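Suture Practice at the Bench: Tips for Keeping Pads, Thread and Needles in Order
Catriona Buchanan, Dullholm workshop pages

Most of the trouble people have with practice suturing starts on the bench. The tips below come from our skills room, where the pads get used hard and the thread runs out first.

Setting up the pad

Put the pad on a tray with a raised edge and keep a folded towel under the tray so it stays put. If you are adding stage blood, use a dropper and put it along the cut only. Too much of it runs under the thread and hides the edges you are trying to bring together. Turn the lamp until you can still read the cut through the shine.

Black thread is the one to buy for learning. It shows up on a pale pad even where the red has spread, and you can check a knot from arm's length.
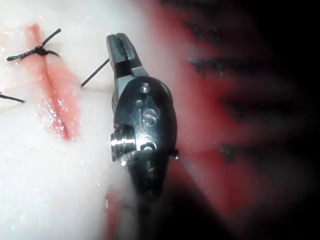 Thread

Cut what you need for a short row of stitches and leave the rest on the spool. Long lengths wander over the pad and end up under your own instruments. When they do, stop and lay the loose strand off to one side before you take the next bite.

– Keep knots a little to one side of the cut if you can. One that sits right on top still holds the edges, but it is harder to trim.
– Leave both tails short and close to the same length.
– Put every trimmed end in a lidded jar.

Needles

Grip the needle with the driver, never with fingers. Once the tip is through, look at where it came out before you pull. If it is too near the cut, back it out and try again. A second hole in a practice pad costs nothing. 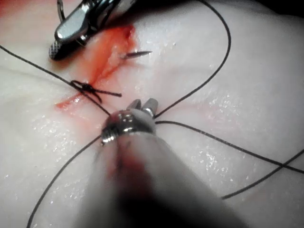 Needle tip through beside the cut, first knot already tied.

Cleaning up

Count needles back into the tin. Wipe the jaws with a damp cloth and go over the grooves with a soft brush, as dried stage blood sticks there. Rinse the pad in cool water for 2 minutes, pat it down and leave it flat for 4 hours. We retire a pad after 25 cuts. Spare pads are on the Besnard shelf, next to the towels.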